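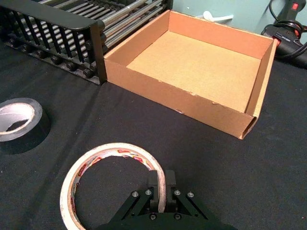 Tape transfer notes, January, Desau session reels

Print this page | E-mail this page
Search the notebook Go

Started 9:40 in the morning, reel one up on the deck, and wow, these sound good. I was ready for mud. Instead the first thing out of the monitors was Fidelina Escobar's nylon-string guitar, close and dry, with her breathing in between the phrases. I played the intro four times before I wrote anything down (sorry, Hayley).

Levels: peaks a little hot on the left channel, so I backed the input off 2 dB and ran it again. Azimuth was out. Set it by ear on the hi-hat in "Costigan", then checked it on the meter, and the two agreed! The hiss sits low enough that I'm leaving it alone. Parviz Sharifi wants noise reduction on everything and I'd like him to hear the flat copy first.

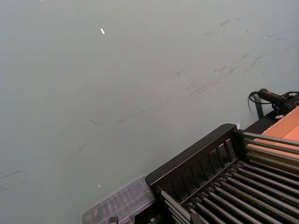 Reel two has the full band, and the take of "Lallix" everybody talks about is on it, all 16 bars of that bass break included. Duarte Vilela plays behind the beat the whole way and then leans on it in the last verse, and the room just lifts. There's a dropout at counter 2,739, left channel only, maybe a quarter of a second. It lands in a held organ chord, so I think I can patch it from the right side and keep the stereo honest either side of it.

Counter 3,393: a false start, some laughing, then a slow version of "Trirkus" with no drums that isn't on the track sheet. Brushed piano chords, two voices. I love it. Marked it in red on the box and made a separate file.

The low end needs a look before mastering. There's a build-up at roughly 400 Hz whenever the organ and the bass amp are both going, worst on reel two. A narrow cut helped, a wide one took the warmth out of the vocals.
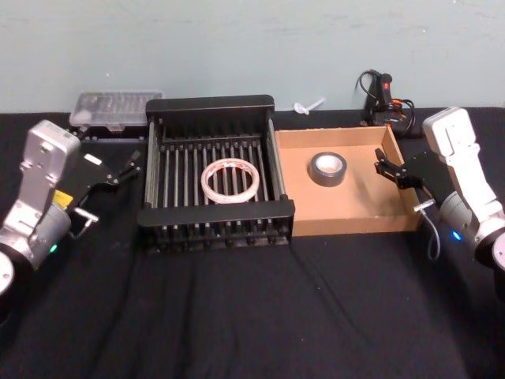 Do we keep the talk between takes? All of it stays in the archive copy, and Rostam Parsa picks what goes on the listening copy.

Still to do: reel three, which has a bad splice near the head that I want to redo before it goes anywhere near the deck. Hayley Goodall has the splicing block. Also ask Fidelina who the second voice is on the slow take.

Last updated: January, 6:15 pm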